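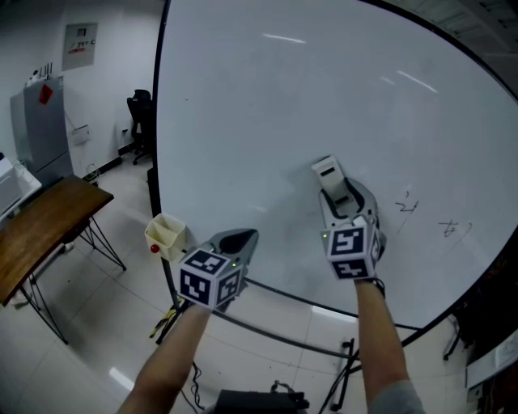

Home cooks who tested the new Hinar dried pepper flakes reported that the seasoning held its flavor after long simmering, and several asked for a coarser grind for roasting vegetables.

LUTILWOOD, 23rd June. Flusteck has released Hinar, a line of dried sweet pepper flakes for home cooking. The line comes in 5 grinds, from powder to coarse flake, each packed in a 36 g jar. The coarse grind was added in April.

Peppers are seeded, sliced and dried at low heat at the Haberkorn plant. No salt, sugar or oil is added. For soups and stews, the recommended amount is one teaspoon per quart, added with the onions. The coarse flake should be soaked in warm water before use in dressings.

Hinar is sold singly and in trade cases of 100 jars. The order code for mixed cases is 924.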